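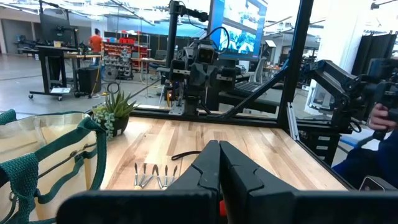
2 Mar 2026

The tools finally have a table! I have been wanting to write that sentence since the move, and tonight I get to. I spent the whole evening at the wood tabletop, sorting out the little hand tools I've been carrying from room to room in a coffee can, and I am so happy with how it went that I'm writing this before I've even eaten.

I do love that tabletop. It's pale wood, all long strips, with honey-colored streaks running through it, and every time I lean on it I find a streak I like better than the last one. I paid 1,150 for it secondhand, which felt like a wild amount of money for a slab of wood back when I was still eating dinner off a moving box. I don't regret a cent. It's the right height for me, it doesn't wobble, and when I put something small down on it I can find that thing again (this was never true of the old desk, which was dark and ate screws).

So, the tools. I laid five of them out side by side, handles toward me, and just looked at them for a while like a kid with a new box of crayons. The one with the thin curved tip is my favorite and always has been. I use it for everything it was meant for and plenty it wasn't, mostly getting string out of places. The pointed ones I want to keep together, and I want them on the left eventually, though tonight they ended up on the right and I was too pleased with the row to start over. I wiped down the metal with an old T-shirt and a drop of oil. I'd forgotten how nice it feels to pick up a handle that isn't sticky!

The plan is to make a roll for them, the kind with narrow pockets that ties shut. I drew it on the back of the Skatia receipt, 13 inches long once it's folded, and then drew it again because I'd left no room for the tie. There's a short black strap in my pile of bits that would be perfect for closing it, if it's long enough to go around when the pockets are full. I keep holding it up and squinting. I think it'll make it. If it doesn't, I'll sew a piece on the end and call it a design choice.

For the fabric I'm torn. Flolimeck has a waxed cotton in a mustardy color that I've visited 2 times now, and the second time I had it all the way to the register before I got cold feet. The other idea is plain canvas, like my tote with the dark green handles. I adore that bag. It's cream with green trim, it holds a ridiculous amount, and it has gotten better looking with every grocery run. A tool roll to match it, cream with a green edge, would make me smile every single time I untied it. Writing that down, I think I've talked myself into the canvas. The mustard can be a cushion.

The plants are still on the table, and they're staying. I did try the spiky succulent on the windowsill this morning, and it looked lonely up there, so back it came. The string of pearls is doing wonderfully — spilling down the side like it's trying to climb into the tote. I have killed one of those before, in the Barredo apartment, by fussing over it with a watering can every time I walked past. This one I leave alone, and it seems delighted. I'm going to try a cutting in a saucer this week, if I can bring myself to snip it.

Still to do: find a home for the loose screws, get a better lamp, oil the tabletop properly. The man at the hardware store said to do thin coats and wait a full day in between, and I nodded as though I were a patient person. I'm thinking of clearing everything off on Saturday and doing the first coat before breakfast, so it has all day to sit. That means one more night of the tools living in the can, poor things, unless the roll is done by then.

And maybe it could be! Cutting is one evening, pockets are another, and the edging is the slow part, but I'd have the Flirkard show on in the background and I'm three episodes behind anyway. I checked the thread box and I have plenty of green, a bit darker than the handles on the bag but close enough for me. No cream thread at all, though. How do I own four reds and no cream?

Soup now. Then I'm going back in for one more look at that row before bed. Canvas tomorrow after work, and thread, and a new pencil, as I've worn this one down to the metal drawing pockets.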